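Why Do Stars Twinkle?

A guide for young sky watchers from the Flilside Star Club
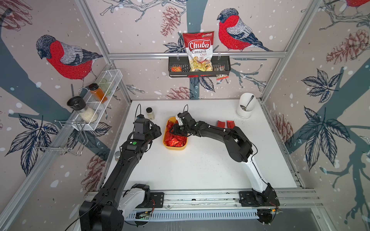
What is twinkling?

Go outside on a clear night and pick out one bright star. Keep looking at it for a minute. It seems to shiver. It gets a little brighter, then a little dimmer, and if it is low in the sky it might even flash red, green and blue.

Astronomers have a long word for this. They call it scintillation. You say it like this: sin-tuh-LAY-shun. Most people just say twinkling, and so will we.

The star itself is not doing any of this. A star is a huge ball of hot gas, and it shines with a steady light. The twinkling starts when that light gets very close to us, in the last few miles of its trip.

Light on a long trip

Light from the stars travels for years before it reaches your eyes. Some of the stars you can see without a telescope are so far away that their light has been traveling for hundreds of years. For nearly all of that time it moves through empty space, where there is almost nothing in its way. It goes in a straight line.

Then it reaches Earth, and Earth has air wrapped around it. We call this layer of air the atmosphere. The light has to go down through all of it to get to the ground.

How air bends light

Put a straw in a glass of water and look at it from the side. The straw seems to have a bend in it where it goes into the water. Pull it out and it is straight again. The straw never bent. The light coming from it did, when it passed from the water into the air.

Light can bend when it goes from one kind of stuff into another. The word for this is refraction. It also happens when light goes from cold air into warm air, or from warm air into cold air. The bend is tiny, much smaller than the one you see with the straw.

The air above your house is never all the same temperature. Warm air rises from roofs and roads. Cold air sinks. Wind high up blows in one direction while wind lower down blows in another. All of this makes pockets of warmer and cooler air, and they are always moving. Each pocket bends the starlight a little as it goes by. One moment a bit more light is bent toward your eye, and the next moment a bit less. Your eye sees the star flicker.

You may have seen the same thing in summer, over a hot parking lot. Things on the other side seem to wobble. That is warm air bending light too.

Why planets hardly twinkle

If you see a bright point in the sky that shines steadily, it may be a planet. Venus and Jupiter are the easiest ones to find.

Planets are much smaller than stars, but they are also much closer to us. Through a telescope, Jupiter looks like a small round disk. A star is so far away that it still looks like a dot, even in a very big telescope.

Light from a dot reaches you as one very thin beam. If a pocket of air bends it, the whole beam moves. Light from a disk is more like a bundle of many thin beams side by side. Some are bent one way and some another, and the changes mostly cancel out. So the planet looks steady.

This does not work every time. A planet that is very low in the sky can twinkle as well.

Why low stars twinkle more

Light from a star straight above you takes the shortest way through the air. Light from a star near the horizon comes in at a slant, and it has to go through much more air before it gets to you. More air means more bending.

It also means more color. Starlight is a mix of colors, and air bends blue light a little more than red light. When a bright star is low, the colors can get separated for a moment. Sirius is the brightest star in the night sky, and from most of the United States it never gets very high. People sometimes see it flashing in different colors and think it is an airplane.

What astronomers do about it

Twinkling is nice to look at, but it is a problem if you want a sharp picture. The moving air makes the star dance around, and in a photo it comes out as a fuzzy blob. Astronomers say the "seeing" is bad when the air is bumpy and good when it is calm.

There are different ways to get around this. Many big observatories are built on high mountains, where there is less air overhead. Some telescopes have a mirror that can change its shape hundreds of times a second to undo the bending. This is called adaptive optics. And some telescopes, like the Hubble Space Telescope, are up in space, above almost all of the air. Stars do not twinkle there at all.

People who take pictures of the sky from their backyards have a trick as well. When they photograph a planet, they may take 1002 short pictures, keep the sharpest 200, and have a computer add them together. The blurry ones are thrown away.

Try it yourself: the twinkle test

You need a clear night, a notebook, a pencil and a grown-up to go out with you.

1. Let your eyes get used to the dark. This takes at least ten minutes – no phones!

2. Find a bright star high up. Watch it while you count slowly to 20. Write down whether it twinkles a lot, a little or not at all.

3. Find a bright star low in the sky and do the same. Write down any colors you see.

4. If there is a planet out, watch that too. A star chart will help you find it.

5. Do the test again on another night. October is a good month for this, as it gets dark early enough to be out before bedtime.

Look at your notes from the different nights. Did the low star twinkle more than the high one? Was one night worse than the other? Windy nights often are.

Words to know

Atmosphere – the layer of air around Earth.

Horizon – the line where the sky seems to meet the ground.

Refraction – the bending of light when it goes from one material to another, or between warm and cold air.

Scintillation – the science word for twinkling.

Seeing – how steady or bumpy the air is for looking at the sky.

Last updated 12 May 2023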